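Hedudora (software)

Hedudora is a software package for the control of robotic arms in laboratory bench work. It combines a perception module, a motion planner and a task executive in a single program, and is used mainly for the handling of clear tubes, vials and closures. The package was written at the Lallgate laboratory by a group led by Esmaeil Ghorbani and Sorcha Ní Mhurchú, and is maintained by the same group with outside contributors.

History

Work on Hedudora began as a set of scripts for calibrating wrist cameras. Shahram Tehrani, then a graduate student, added a routine for finding the rims of transparent tubes, and this routine became the core of the perception module. The first version offered to users outside Lallgate was released in June, and the present planner, written by Pejman Ansari, replaced an earlier one that could not replan while the arm was moving. Version 8 was released on 2021-11-10. It removed support for the older configuration format, and files written for earlier versions must be converted with a separate tool.

Perception

Clear glass and plastic are difficult for most depth sensors, as light passes through the walls or is reflected away from the sensor. Hedudora therefore makes little use of depth data at close range and relies on color images from a camera at the wrist. The module looks first for the rim of a tube, which usually appears as a closed ellipse, and then for the long bright reflections that run down the walls.

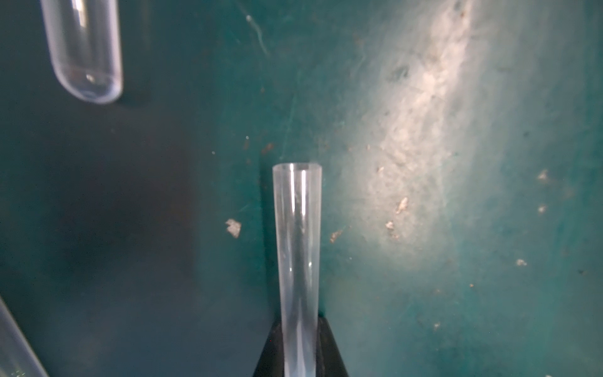
An estimate of the tube axis is obtained by fitting a cylinder to these features over several views. The arm makes a short sweep before each grasp, in which up to 20 images are collected, and views in which the rim cannot be found are dropped. Where two tubes overlap in the image, the module keeps both hypotheses until a later view separates them. The search stops when the estimated axis changes by less than a set limit between views.

Marks on the work surface are a common source of false detections. Scratches may be taken for tube edges, and glare may hide a rim altogether. A background model, recorded once for each bench, is used to reduce these errors. Shahab Heydari later added a confidence score to every detection, so that the task executive can ask for another view before it commits to a motion.

Planning and control

The planner works from a list of objects and their estimated poses. Upright and lying tubes are treated as separate classes – an upright tube is approached from above, a lying tube from the side most free of obstacles. For each object the planner produces up to 25 candidate grasps and ranks them by clearance, reach and the amount of wrist rotation required.

Commands are passed to the arm through a driver layer named Sethi, which may also be used on its own. Sethi limits speed near the work surface and stops the arm if the measured force exceeds a value set by the user. Closures are handled under a separate set of limits, as a cap may shift in the fingers when it is pressed against a tube.
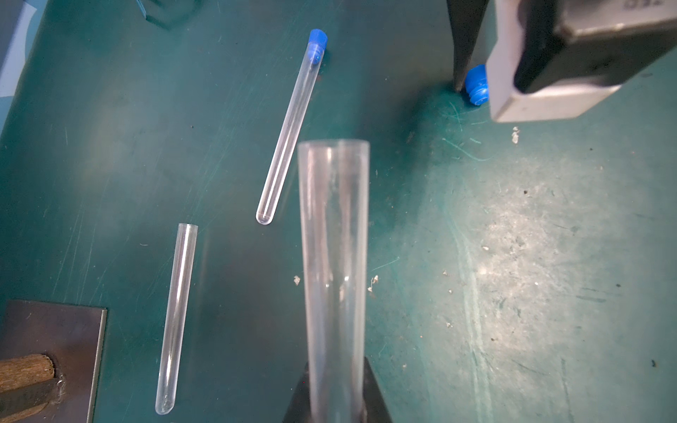
Blue rubber caps and clear tubes on the work surface, with a gripper finger beside the loose cap.

Tooling

The package includes a log viewer, a calibration assistant and a replay tool. The replay tool runs the perception module on stored images, so that a change to the code can be checked without the use of an arm. The standard test set consists of 31 recorded sessions and is distributed separately from the source code.

Limitations

Hedudora does not model liquids, and the fill level of a tube must be supplied by the user where it matters. Tubes with strongly curved or faceted walls are not supported. Performance falls under direct sunlight, and the documentation advises fixed overhead lighting.

See also

Hivberg (simulation environment)
Sethi (driver layer)
Visual servoing
Grasp planning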